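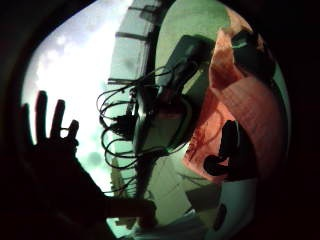

A raised hand in silhouette against a bright background.

Regnal numbering of the Counts of Ganberg
Asked by Harish Mishra, 05/02/2024

I am preparing a family table of the medieval Counts of Ganberg for a local history society and request guidance on numbering. The Holgate edition of the chronicle lists six counts named Otto. The later Negi genealogy lists five and omits the son who was associated with his father in the title but died before him. Which numbering should be followed? The name of this son's wife is not recorded in either work.

Answer from Miroslava Horobets

The son should be kept in the table but should not receive a number unless there is evidence that he governed in his own right. The title of count was frequently granted to an heir during the father's lifetime, and charters of the period use it for both men. The Negi numbering follows this rule and is the one used in most library catalogs. Please note the Holgate number in parentheses, as in "Otto IV (V in Holgate)", so that readers of the older literature can find the same person. With regard to the wife, enter "name unknown". A name supplied in some family trees comes from a much later necrology and refers to a different household.

Answer from Ostap Holovko

I would refer you to page 463 of the Holgate edition, where the editor discusses a charter issued by the son alone in August of his father's last year. If that charter is accepted as genuine, the case for six is stronger than the previous answer allows. The seal is missing and the witness list has been questioned.

Answer from Nivaldo Teixeira

Clister has a family tree with all of them. It has about 3,000 names. I believe it says six.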